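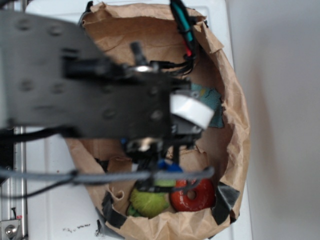
Cyrill Leitner objects that a bag charge is a tax on forgetting, that it falls on whoever walked to the shops straight from work, and that no council has yet shown it does anything else. I think he is right on the first point, partly right on the second, and that the third comes down to what the councils have been asked to measure.

The Tilbridge scheme is the one I know. Since January, shops above a set floor area have charged 20 cents for a carry bag at the counter, paper or plastic, and have reported the number of bags sold each quarter. The return is a single figure per store. It does not record the weight of the bag, its size, whether it has handles, or what share of its fibre is recycled. A small prescription bag and a large grocery bag with a folded base are each one unit.

This matters because the two things the scheme is supposed to reduce, litter and material use, scale differently. Litter is reasonably described by a count. Material is described by mass. A shop that replaces two light bags with one heavy bag will report a 50 per cent reduction and may be using more paper than it did before. Under the present return there is no way to tell.

Blair Imrie put in a submission on this during the consultation and was told that weighing would be a burden on small retailers. It would be, if retailers had to do the weighing. Bags are bought by the carton and the carton has a net weight on it. The wholesaler, which in Tilbridge usually means Fudel, already invoices by product code. A conversion table with one line per code would do the job, and the retailer would go on reporting exactly what is reported now.

I asked two shops on MacBrayne Street for their quarterly figures and both gave them without fuss. The hardware shop sold 975 bags. The grocer sold 3897. On the published dashboard these are added together and shown as one bar. The hardware shop carries a single size, heavy stock with a flat base. The grocer carries several, and most of what goes over the counter is the lightest. Adding the two gives a total with no physical meaning. It is a perfectly good number for checking that the charge has been remitted, and I suspect that is what it was designed for.
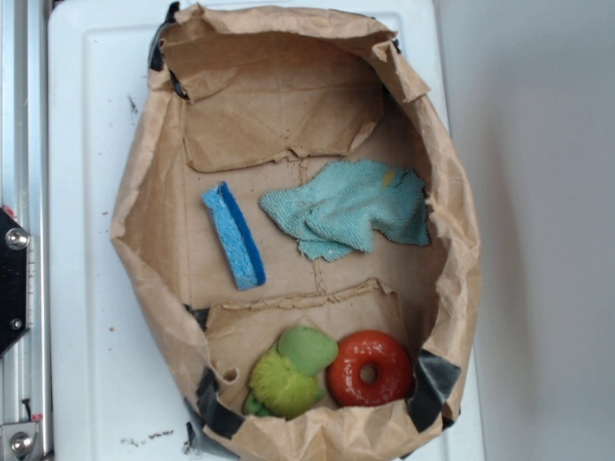

The second weakness is the treatment of reuse. The explanatory notes assume that each paper bag makes one trip and is then put in the kerbside recycling. Plastic bags are assumed to make one trip and go to landfill, and woven bags are assumed to be used until they fail, with no figure given for when that is. None of the three assumptions is sourced. In my own house a paper bag makes the trip home, holds potatoes for a while, and goes into the compost when the bottom softens. My neighbour lines her kitchen caddy with them. Neither use appears as recycling, and neither is waste in the ordinary sense.

A survey could settle this cheaply. The town already sends a questionnaire with the rates notice, and one question on what became of the last paper bag in the house would be better than the present guess. The answers would be rough. People misremember small things, and the ones who fill in council forms are not typical of the ones who don't. Rough answers with a known bias can still be corrected for in a way that a bare assumption can't.

There is also the matter of strength. Wet strength in kraft paper generally comes from a resin added at the mill, and more resin makes the sheet harder to repulp. A bag that survives a carton of milk sweating against it may be a nuisance at the other end. The specification Tilbridge circulates to retailers asks for bags that are "durable and readily recyclable" and does not say which governs where the two conflict. Edine, across the river, has a specification that sets a minimum load and leaves the rest to the supplier. I would not call it a good document, but a buyer can at least test against it.

Leitner's second point, on who pays, deserves more than it usually gets. The charge is flat. On a large weekly shop it is lost in the rounding, and on a loaf and a tin of soup it is a visible part of the bill. People who shop on foot, a little at a time, meet it more often per dollar spent. An exemption for small purchases would fix most of that, though it would also exempt the lightest bags, which are the ones that blow about. A charge by bag weight would be lower on small bags without any exemption at all, and the conversion table proposed above would supply the weights.

The scheme is due for review. The terms of reference ask whether bag numbers have fallen. They should ask for tonnes as well, and should ask for them from the wholesalers.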